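Dakdale Museum of Everyday Things
Young Visitors' Pages
Sorting and Putting Away: What Is a Bin For?

Every home, school and shop has things that need a place to go. Socks go in a drawer. Pencils go in a pot. Letters go in a tray. When many different things have to be kept together for a short time, people often use a bin.

The word "bin" can be confusing. In Britain, many people hear it and think of rubbish. The word is much older than the dustbin, however, and for a very long time it meant a box or chest for keeping food such as corn or bread. Some kitchens still have a bread bin, and nobody would wish to throw the bread away.

In this explainer, a bin is an open container with a flat floor and raised walls. It has no lid. Things can be put in from above and taken out again in the same way.

Why the walls matter

Imagine tipping a bag of marbles on to a table. They would roll in every direction, and several would fall on the floor. The walls of a bin stop this from happening. They keep round things from rolling away and soft things from sliding over the side.

Many bins have walls that lean outwards a little. The opening at the top is then wider than the floor, so it is easier to reach inside. Bins with leaning walls can often be stacked when they are empty – one sits inside the next, like paper cups.

Hard things and soft things

A bin may hold things of very different kinds. Some are hard and keep their shape. A jar with a screw lid is a good example. It has the same shape whether it is standing up or lying down, and its lid keeps the contents inside. The ridges around the edge of a lid give fingers something to grip.

Other things are soft. Cloth can be folded, rolled, bunched up or laid flat, and each time it has a new shape. Picking up a piece of cloth is therefore a different task from picking up a jar. A jar must be held around its sides or its lid. Cloth can be pinched almost anywhere, and the rest will hang down below.

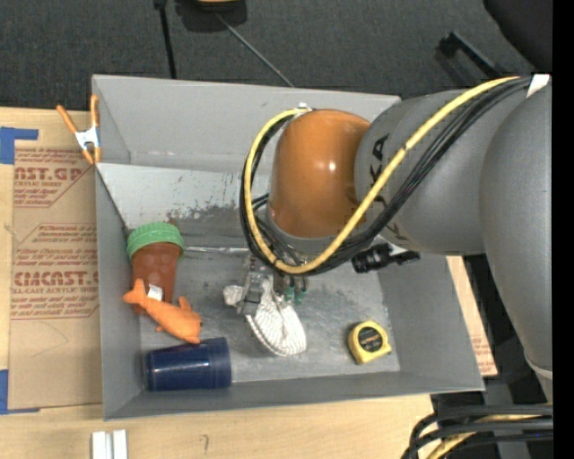 Soft things also take up more or less room according to how they are treated. A jumper dropped into a bin may fill half of it. The same jumper, folded neatly, may need only a corner. Hard things cannot be made smaller in this way, and it is sensible to put them in first and to fit the soft things into the gaps.

Scratches and marks

A bin that is used often does not stay smooth for ever. Hard objects can scrape the floor and the sides. Small scuffs do not usually stop a bin from doing its work. A crack or a sharp edge is more serious, and an adult should be told about it.

Sorting: an activity to try

You will need one open bin or a large box, and 11 clean objects from around your home. Ask an adult before you choose them, and leave out anything made of glass.

Put all the objects into the bin. Take them out one at a time and make two groups, hard and soft. Some objects may be difficult to place. Is a sponge hard or soft? What about a book with a paper cover? Talk about your reasons with somebody else.

Now put everything back and sort again, using a new rule. You might sort by colour, by size, or by the room where each object belongs. The objects have not changed, but the groups will be different.

Words to know

Container: something that holds other things.
Fabric: another word for cloth.
Ribbed: having raised lines, like the cuff of a sock.
Sort: to put things into groups that follow a rule.
Stack: to place things one on top of another.

Visiting the museum

The Ochoa Gallery holds 473 boxes, baskets, tins and bins, and 19 of them may be handled by visitors. School groups are welcome from March onwards and should book in advance. A printed copy of this explainer is available at the front desk.

Page last checked: 6/20/20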